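Budgeting for a first arm in a small shop - what am I forgetting?
Posted in Equipment & Planning

Heather Rutherford
We're a small parts shop and I finally got the okay to price out one arm for loading and unloading. The arm quote from Jandeden is fine, I can live with it. What scares me is everything that bolts onto it! The coupling alone is 395, and I've been told to buy a spare. Do I need to? And is it worth paying for a simulation before we order, or is that just Tristora trying to sell me hours?

usuga_owner
Buy the spare. Ours took 45 days to show up and we sat there the whole time.

millroad_pete
I'd do the simulation first and hold off on the spare until you know which coupling you're keeping. We paid for some 70 hours of it (too many, my fault for changing the layout twice) and it still saved us from ordering a housing that was too bulky for our spot. Ask them to leave your machines as plain blocks - detailed models cost extra and you don't need them to check reach and clearance. Then get a view from right down by the tool, like this one:

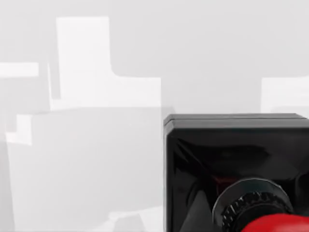 Close-up from the sim: black housing, ridged ring and the red part in the middle, everything else left plain.

Also put cables, guarding and a day of training on your list. I left all that out in May and had to go back and ask for more money, which was not a fun meeting.

Heather Rutherford
Thank you both! Asking Tristora for a smaller package on Monday - plain blocks it is.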